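Einführung Produktgestaltung, Mitschrift zur 4. Sitzung
Thema: Oberfläche, Kontrast, Kante

Wiederholung vom letzten Mal: Form liest man zuerst über den Umriss, dann über Helligkeit, Farbe kommt spät. Prüfungsrelevant!

Weiß ist kein Leerzeichen. Weiße Gehäuse zeigen jede Kante, jede Fuge, jeden Radius. Schwarz schluckt das alles — deshalb verzeiht Schwarz schlechte Spaltmaße. Beispiel aus der Vorlesung: Gehäusestudie Branik, erst schwarz geplant, dann weiß, danach 156 Änderungen an der Zeichnung. Teuer.

Matt / glänzend: Glanz gibt Auskunft über Krümmung, matt beruhigt. Große Flächen eher matt, kleine dürfen glänzen. Ausnahmen s. Skript Kaczmarczyk, Kap. 4.

Radien: kleine Radien wirken genau, grosse freundlich. Nie beides ohne Übergang mischen.
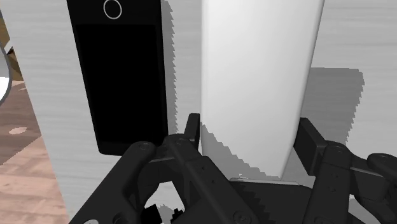
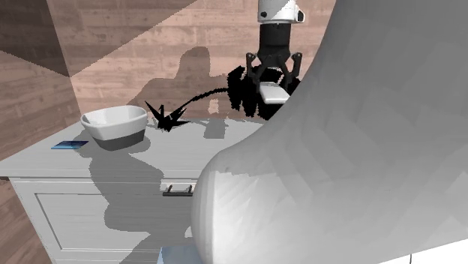
Schwarz und Weiß nebeneinander, zwei gerenderte Ansichten.

Kontrast zum Umfeld mitdenken. Weißes Gerät vor weißer Wand: nur der Schatten trennt. Auf Holz dagegen sofort da. Also immer mindestens zwei Untergründe testen, hell und dunkel, nicht nur den aus der Präsentation.

Lichttest (Übung): Modell bei 300 Lux und bei 80 Lux ansehen, Umriss jeweils in einer Minute skizieren. Vergleichen. Was verschwindet zuerst? Meist die Fase, dann die Fuge.

Für Samstag: Text Pathirana lesen, Abschnitt zu Fugen reicht. Wer Bedard noch nicht hat, Kopie liegt im Handapparat. Skizzen bitte auf A4, ungefaltet — Aleksandra Kaczmarczyk sammelt vor Beginn ein.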